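Went to the open day at Lightfoot this afternoon. They make hand-held grippers for teaching robots housework, and the laundry demo was what they wanted everyone to see. A thread, with grumbling.

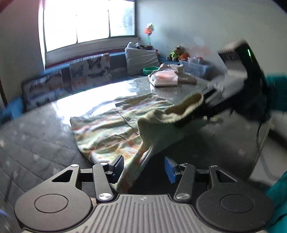
Grundeck replies that I complained about the last open day too, and asks whether anything at all would impress me. Sure. A robot folding a shirt it has never met, in a house it has never been in, with no staff standing by.

Fair enough on the setup, though. They do the work in a lived-in sort of room, on a quilted mattress, with butterfly cushions and a pinwheel by the window. I've been to places where "home" meant one gray towel on a steel bench. This is better.

The pitch: a person does the chore holding the gripper, the recording goes into the pile, and a robot learns from the pile. They say they have 729 recordings of laundry so far. I asked how many different homes that covers. Answer: "several." I asked again. Still several.

Clothes are hard. I'll give them that without a fight. A mug is the same mug every time you look at it. A knit top is a new shape every time you let go of it, and two fingers isn't much to work with.

They let visitors have a go. I got 10 minutes with the gripper and a sweater. My fold was terrible. The guide said bad folds are useful data too. Very kind, but then I'd like to know who sorts the bad from the good, and I didn't get an answer to that one either.

The sales slide said a trained robot needs 20 seconds a garment. I asked to see it. The robot, Burnomano, was "between software versions" today. So we had a slide, a video of the robot, and people folding clothes by hand with extra steps.

Also on the slide: over 300 households on the waiting list. Waiting for what, exactly? There's no price, and the only date I could get out of anyone was "a pilot in December." They said the same thing to the Brudura crowd in the spring, minus the month.

Would I go back? Yes, if Burnomano is switched on. I'll bring my own laundry, unsorted, with the fitted sheet on top. They said that would be fine. I've got it in writing.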